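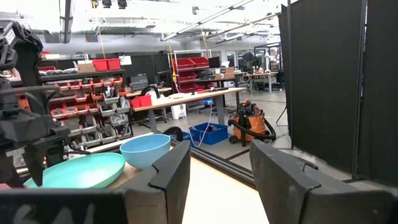
Two bowls waiting on the table at Bundero's workshop, with the parts shelves behind.

I got to spend a morning in September at Bundero, the small kitchenware outfit that packs its bowls and plates out of a long, bright unit behind the old rail yard, and I went in expecting a lot of grumbling about the arms. There was some! But mostly people wanted to talk about their wrists.

Until this spring, every bowl that left the building was picked up, turned over, checked for chips and put in its carton by hand. Rocío Ayala did that job for six years and told me she used to go home with a bag of frozen peas for each arm. Now the arms do the picking up and setting down, and she looks after the table they work at — laying out the bowls, watching the grip, stepping in when something goes wrong. The company says it has 22 people on the floor, same as before, and has promised to keep it that way through next year. I'd like to see that promise in writing, and so would a few of the people I had coffee with.

The shallow bowls are the troublemakers, apparently. A deep one gives the fingers a good wall to pinch, but a wide one tends to slide, and Rocío has a whole set of notes about where along the rim to take hold of it. She calls the notes Mastico, after a dog she had that never let go of anything, and the name has stuck so well that it's now on the login page. When a pick fails she marks what happened, and Sihan Dai, who writes the software, goes through the marks with her before lunch.

"I used to be asked how many," Rocío said. "Now I get asked why."

It hasn't been that nice for everybody. Ultan Geraghty moved over from packing to stocking the small-parts bins and he misses the talk at the old bench, where four of them stood elbow to elbow with the radio on. His new job is quieter and he walks a lot more. He also lost the piece bonus, which used to bring him around 90 dollars in a good week, and the flat raise that replaced it doesn't quite cover that. Mpho Pretorius, the floor manager, didn't argue with him when I brought it up. She said the pay bands are being looked at again this fall and that the bonus should have been sorted out before the first arm was bolted down.

Training was the other sore spot. Everyone got two afternoons, and everyone I asked said it was too short. A longer course starts next month, on paid time, and it'll cover clearing a stuck grip and restarting the table without calling Sihan over.

As for the numbers, the table handled 196 bowls on the morning I was there, which Rocío told me is still slower than she was on a good day. She seemed pretty pleased about that.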